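# The Long Life of a Short Harvest

When I came to live in Pledeck, the first thing that surprised me was the cellars. Every old house on the upper street has one, and every cellar has shelves to the ceiling, and until some years ago these shelves were full by the end of September. Pears in syrup, plums without stones, beans with salt, small onions. My landlady gave me a jar of pears on my second evening, and I did not understand then that it was a serious present.

I have written about food for this magazine for nine years, mostly about restaurants. This time I wanted to write about the other end, the fruit which never sees a restaurant and which must be eaten, kept or lost in the same three weeks.

Pledeck has 1,178 inhabitants and a great many more fruit trees. The trees stand between the houses, along the road to Asum and on the slope behind the school, where the grass is too steep for a machine. Most of them were planted by grandparents of the people who now own them. The owners often work in the city, and they come on weekends with two buckets and leave with two full buckets, and the tree is still heavy when they close the gate.

Helmut Buschmann has kept a notebook of the village harvest for a long time. He was a postman, so he knows each garden, and he still walks the old route in autumn with a spring scale in his coat. He asks at the doors what was picked and what was left. For the last season his notebook shows 3,526 kilos of pears and plums that were brought in. What stayed on the ground he writes with a small cross, without weight.

"A cross is enough," he told me. "I don't want to weigh a bad smell."

We sat in his kitchen and he showed me how the pages changed. In the early books there is a column for jars. In one house alone, on the corner by the bakery, he has written 491 jars for a single autumn. Five people lived there, and two of them were children. Later the column becomes thin, and then comes a new column, with a blue line above it, and this one is for the freezer.

The freezer changed more than the taste. A jar of pears needs a day: the fire, the big pot, the sugar, somebody to peel and somebody to complain. It needs company. A portion of plums for the freezer needs a knife and a bag, and one can do it alone in the evening with the radio on. Many women in the village told me they were happy to be free from the hot kitchen, and I believe them completely. Still, when I asked what they remember from childhood, they spoke always about the day of the big pot.
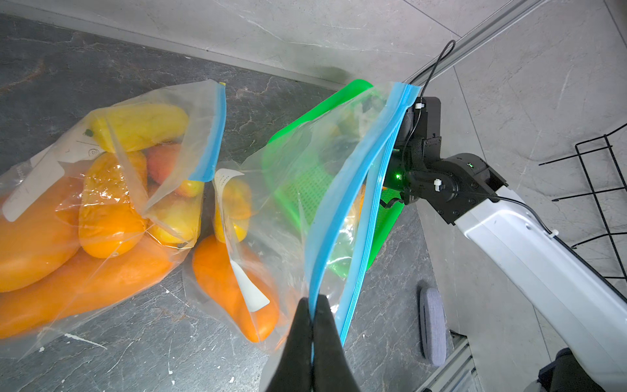
There is a right way to freeze a plum, and in Pledeck you will hear at least four of them. The one I follow now comes from the sisters Oyewole, who moved into the former mill and have the best plums on the Asum road. They cut the fruit in halves and lay the halves on a tray with the skin down, so that the juice stays in its little bowl. The tray goes into the freezer for one night. Only the next day do the plums go into a bag, and the air is pressed out with the flat hand, beginning from the bottom. In this way you can take five halves for a cake in February and leave the others in peace.

With pears it is more difficult. A raw pear comes out of the freezer brown and sad. The older sister cooks them first for a few minutes with lemon, lets them become cold, and freezes them with a spoon of their own juice. She said that she has ruined many kilos to learn this, and that I should write it down so other people don't have to.

Not everybody is convinced. Mr. Buschmann keeps to his jars, and he has a practical reason. Two winters ago the village was without electricity for three days, and he went from house to house with a wheelbarrow, and people gave him their soft plums because he was the only one who still owned a pot large enough. They cooked jam in his yard until night. He says it was the best party since the new church bell.

Perhaps it is from this night that the Grelteo began. The name is an old local word for the ladder with only one leg, which one pushes between the branches. Today it is also the name of a simple arrangement: who cannot pick his tree ties a yellow ribbon on the gate, and then anybody may come in and pick, if he leaves one basket at the door. No money is paid. In the first autumn there were few ribbons, and the people were shy to enter a strange garden. Last year the ribbons went all the way down to the bridge.

I picked under one of them myself, an old pear tree with hard green fruit which, I was told, should not be eaten before Christmas. I carried my part home in a backpack and put the pears in the cellar on newspaper, not touching each other. In January I made a cake with the last of them. I brought half to my landlady, and she asked me how much lemon.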